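From: Tahsin Siriwardena
To: bench-practice list
Date: 5 June 2022
Subject: Re: Re: draft rules for shared tables, section 3

Quick one between two meetings, sorry for the order of things.

Jeptoo wrote:

> I've read the draft twice and I still don't know what section 3 wants from us. It says the work area must be "clearly marked" and objects "reset to known positions." Marked how? Known to who? At Undemley we have four people sharing one table and each of them has a different idea of where the plate goes. Last November we threw out a whole batch because the sponge had crept toward the back over a week and the log sheets all said "standard start."
>
> Second thing. The two-arm clause says a second operator has to be present "when both arms are active." Does an arm that is powered but parked count as active? Mallgate reads it one way, we read it the other, and we swap people between sites.
>
> Third, cable dressing. One sentence in the whole draft. Is that on purpose?
>
> — Jeptoo Tanui

OK. In order, more or less.

**Marking.** Tape grid, on paper, whole table. I'd write it into the section as the default and let sites argue for something else if they want. Paint is a pain when the layout changes and printed mats curl. Kraft paper plus colored tape costs next to nothing and you swap the sheet when it gets bad. What the draft misses is that a grid is useless without names for the cells. So: columns get letters, rows get numbers, counted from the arm bases toward the operator. Write it on the log sheet, not on the table, or someone will end up training on your handwriting.

Vasanthi wants a fixed cell size for all sites. I'm against, tables differ. State the size on the sheet and move on.

**Start positions.** "Known" should mean a cell name for every object, plus which way up for anything that isn't round. A sponge block lying flat and the same block standing on end are two different starts, and the draft treats them as one. Same with a plate that sits across a tape line. Fine if it's meant to, but then the sheet says "B3/C3" and not "B3". I would also add a tolerence, maybe half a cell, and past that you reset before you run.

And no "standard start" on log sheets, ever. Strike the phrase.

**Two arms.** Powered means active. Parked, paused, hovering, waiting on the other arm, doesn't matter. If it can move without someone walking over to a switch, it counts. Karthik pushed back on this because it doubles the staffing for the short jobs at Borkgate, and I get it, but I don't see a wording that lets a parked arm off and still holds up on the day it stops being parked. If you only need one arm, power the other one down and write that on the sheet. 3 lines of text, tops.

Related: two different grippers on one table is OK by me, but each needs its own line in the risk sheet. Opening width, finger count, what happens on power loss. People copy the line from the left arm to the right and call it done.

**Cables.** Not on purpose, we ran out of time. What I'd like in there:

- slack checked at full reach, both arms, before the first run of the day
- straps on the long links, and a look at them when you change a gripper
- no loop that can hang lower than the fingertips in any pose you plan to use
- the loop at the wrist gets its own check, it's the one that catches

The third is going to annoy people. Good, let's have that argument on the list.

**Paper changes.** The draft says every 500 runs. Tahmineh says she gets to nearly 700 before the creases matter. I'd drop the number and say change it when a crease lifts or the tape does. Crumbs get brushed off between runs. Foam sheds, you will get crumbs.

Arms, grid, plates and blocks, for anyone on the list who hasn't stood at one of these tables:
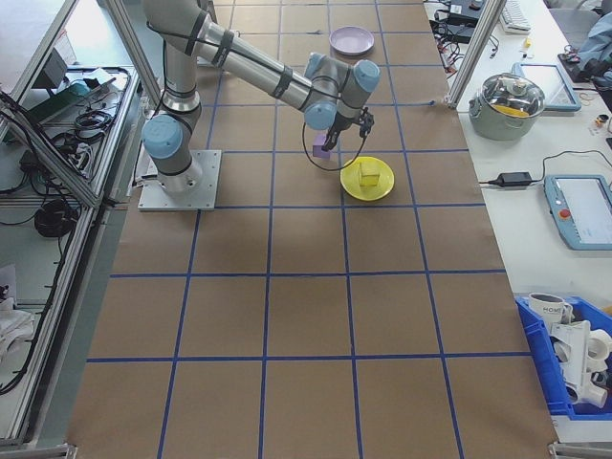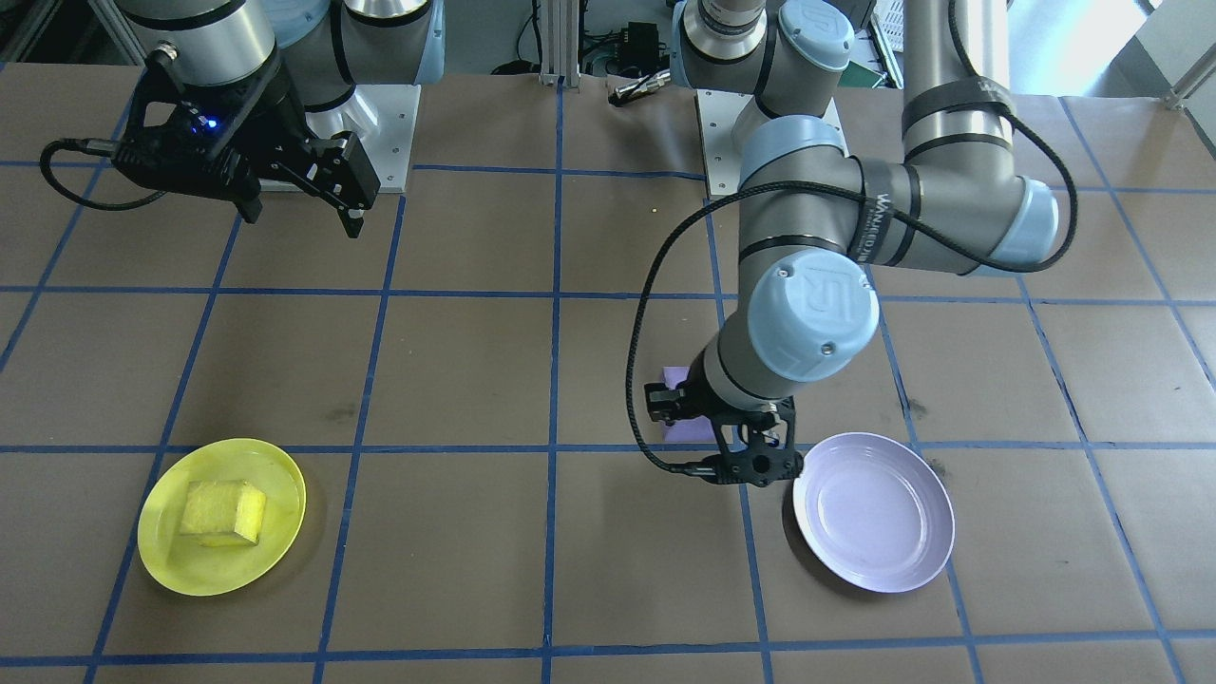
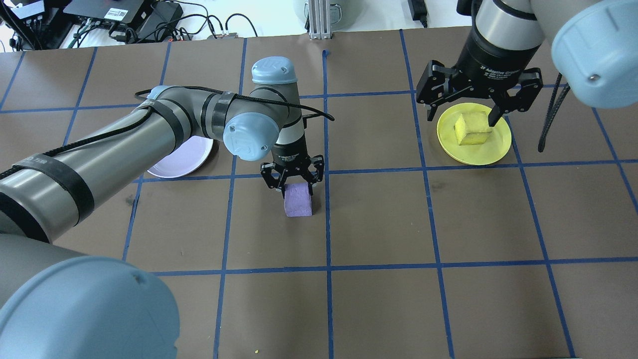
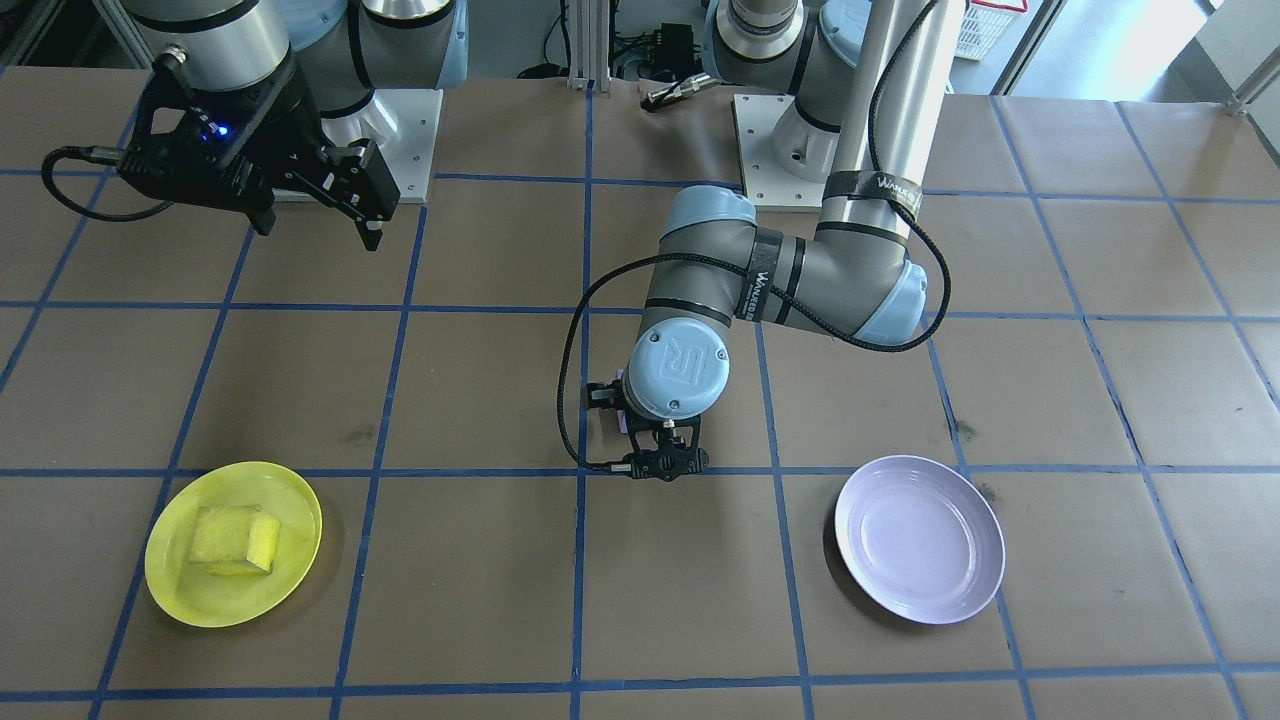 **Stop button.** Section 4 says "within reach." Within reach of who, doing what? My wording would be: reachable by each operator from where they normally stand, without leaning over the marked area. If there are two operators and one button, the sheet says who has it. Kanagaratnam already does it that way and it hasn't slowed them down any.

Also side desks. Some sites let all sorts pile up next to the table, spare objects, chargers, lids, whatever. I don't mind clutter as such but spare objects should live in a crate with a list, so that the next shift isn't guessing what belongs to which task. Not sure if that's a rule or just manners. Leave it as a "should."

Jeptoo, can you take a pass at the start position wording, you have the scars. Karthik, if you still want an exception for parked arms please send actual text, I can't put a feeling into the draft. I'll merge whatever I have by the end of next week and resend with the changes marked, section numbers will proabbly shift by one becuase cables gets its own.

Gotta run.

Tahsin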